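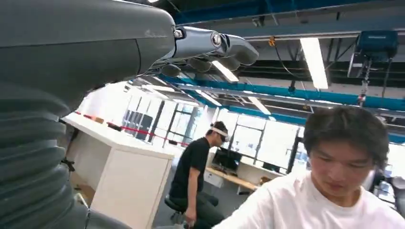

gosselin_fitout
Senior Member, Workspaces

Forum > Workspaces > Desks and Cabling

Need a fix for the shared desk at Norkadgate. Pale laminate top, small chips and marks along the front edge. Budget is 200 for the edge and the cabling together. A new top is out of the question.

The laptop is the other issue. A white cable crosses the desk to it and drops off the edge toward the floor.
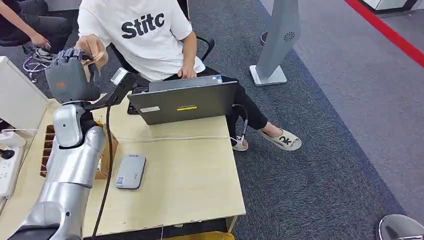 I want that run under the top, with one grommet at the back. A black cable also comes down across the surface and would need its own clip. Has anyone used the Stunuma tray?

7 replies · 3 shares

underdesk40
Used it. Rated for 40 lb, held by 3 screws. Fine on particleboard if you drill pilot holes. Fill the chips with laminate repair paste and scrape level.

platen
Disagree on paste. It lifts on a front edge where forearms rest. Rout the edge back and glue on a solid strip.

underdesk40
Routing a shared desk means dust and a day of downtime. Paste first.

platen
Then he does it twice.

gosselin_fitout
No router on site. I'll try paste on one chip and leave it through February. What about the grommet, 2 in. or 3 in.?

platen
Check the largest plug you need to pass. Delon sells both with the same cap.

underdesk40
2 in. Tape the laminate before you cut.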